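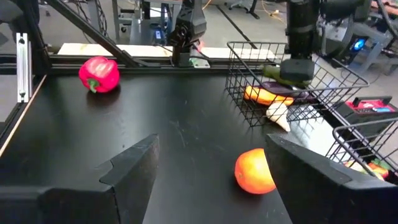 **Why does the label printer at the Satow counter skip every second label?**

The gap sensor is reading the old label size. Load the roll, hold the feed button until the light blinks twice, let go, and let it spit out a few blanks while it learns where one label ends and the next begins.

I put the answer first so that people can stop reading. What follows is the log, for those who enjoy other people's mornings.

## Ticket: printer skips, then sulks

**Opened by:** Satow front counter
**Handled by:** Fanni Csizmadia
**Priority:** Urgent (set by the person who opened it, as is tradition)

**8:40 am.** Counter reports that the printer "does one, then doesn't." Asked what had changed. Told that nothing had changed.

**8:55 am.** Restarted the printer. Restarted the computer. One good label, one blank, one good label, one blank. Very regular. If it were a heart I'd be pleased.

**9:10 am.** Checked the driver. It was set to 300 dpi. The print head is 200. Somebody picked the bigger number on the grounds that it was bigger. Changed it. The text now fits on the label and no longer looks like it's shouting, but the skipping carried on as before.

**9:30 am.** Opened the lid and cleaned the sensor with a dry swab. There was a fair bit of paper dust in there and one staple. The staple has been returned to the counter, where they denied it.

**9:45 am.** Asked again what had changed. Still nothing, except for the new labels from Yáñez, which are "the same but shorter." Wrote that down in large letters.

**9:50 am.** The template in the shipping software still had the old height. The printer was also still working from its old calibration, so it would print, hunt for a gap in the wrong place, get confused and feed a whole label to be safe. Corrected the template and ran the calibration as described at the top.

**10:05 am.** Printed a test batch of 300. No blanks. The counter asked whether they could use the test labels. They all say TEST, so I suppose it depends on the customer.

**10:20 am.** Skipping again.

**10:25 am.** The driver had put its own page size back. On this model the driver setting overrides the template whenever the queue restarts, and the queue restarts whenever Mellberg pushes an update, which they had just done. Set the size under *Printing Defaults* instead of *Printing Preferences*. These are two separate windows that look identical and live in different places, presumably to keep people like me employed.

**10:50 am.** Restarted the queue 4 times on purpose. Clean output each time.

**11:15 am.** Marked as resolved.

## Notes for next time

- If you switch label stock, change the size in the template **and** in Printing Defaults, then calibrate. Calibrating first gets you nowhere.
- The Fokavden site has the same model and buys the same rolls. I've sent them this page. They replied with a thumbs up, so expect their ticket in September.
- Darkness is set to medium. Please leave it. Turning it up doesn't fix skipping, though I can see from the wear on the button that it has been tried.

**11:40 am.** Reopened by counter: "Printer won't print at all." Lid open. Closed lid. Closed ticket.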